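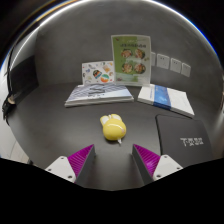
Little yellow fellow on the gray table.

So many of you asked about learning to sleep again after a new baby that I figured I'd put it all in one place. Get a drink, I do go on a bit.

First thing – we stopped both getting up. For the first 8 weeks Wilmer and I were up together every single time, out of solidarity I suppose, and by June we were two very polite zombies. Now one of us has the night until four and the other has it after. Four hours in a row feels like a vacation, I promise you.

Second, the lamp. We had the big light on for diaper changes (why??) and she'd be wide awake and ready to chat. A dim one down by the floor changed everything for us. My mother-in-law told me this in the first week and I nodded and forgot it completely, sorry Mamá.

Naps I can't help you with. Yesterday she did 115 minutes and I spent all of it checking on her. Today she did five and woke up delighted with herself.

Siu-ming asked if we swaddle. We did, she hated it, we stopped. Her cousin wouldn't sleep without one, so go figure!

Oh, and eat something before the late feed, even if it's just toast. I was so much nicer at 3 a.m. once I started doing that.

More on bottles tomorrow if she lets me type. Send me your lamp recommendations please, ours has started to buzz.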